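Pendico garment steamer, three weeks in

I'll say it up front, I love this thing! My old iron died in February and I'd been putting off replacing it, mostly because I hate dragging the board out of the hall cupboard. Kristine Tiongson at work lent me her Pendico for a weekend and I ordered my own on the Monday (grey, the only colour Tatstead had left).

It heats up fast, the tank does 3 shirts before a refill, and the cord finally reaches past my wardrobe door. Linen comes up beautifully if you go slowly and pull the hem tight with your other hand.

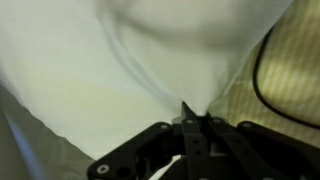
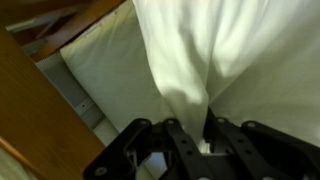
Cotton sheets take a bit more patience, and I wouldn't bother with the fitted ones. Curtains, though! I did the lounge room pair while they were still hanging and it took me less time than getting them off the rod used to.

Gripes: the filler cap is fiddly, and it spits a little if you tip it too far forward. The travel pouch is thin as well. I'd still buy it again tomorrow, and Kristine wants it known that she found it first.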